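Teaching the arm by hand vs by remote: which one sticks?
Posted in Zetside Workshop, Arms and Grippers

vlukac
Day three of pot duty. Fingers open, pale lump in the pot, 34 demos saved, dignity not saved.
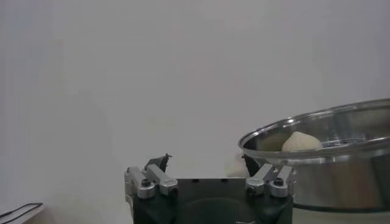
rozalia_t
Are you still dragging the arm about by hand? I gave that up in March. Your own grip gets into the data and the poor thing learns to flinch like you.

vlukac
By hand, yes. I can feel when it's about to meet the rim. With the remote I find out by the noise.

cestmir z
Disagree with Rozália. Remote demos are tidy but slow, and mine are mostly hesitation. The policy now hovers over the pot like a guest who wants the last potato.

rozalia_t
That's your hesitation, Čestmír. It copied you perfectly.

viera_k
Do 8 slow ones by hand, the rest by remote, and bin anything where you sighed. Shiny steel upsets my wrist camera more than either method does.

vlukac
Can't bin the sighs, Viera, I'd have two left. Trying the remote tonight. Does the Vasten pedal still stick?

viera_k
Yes. Kick it on the left.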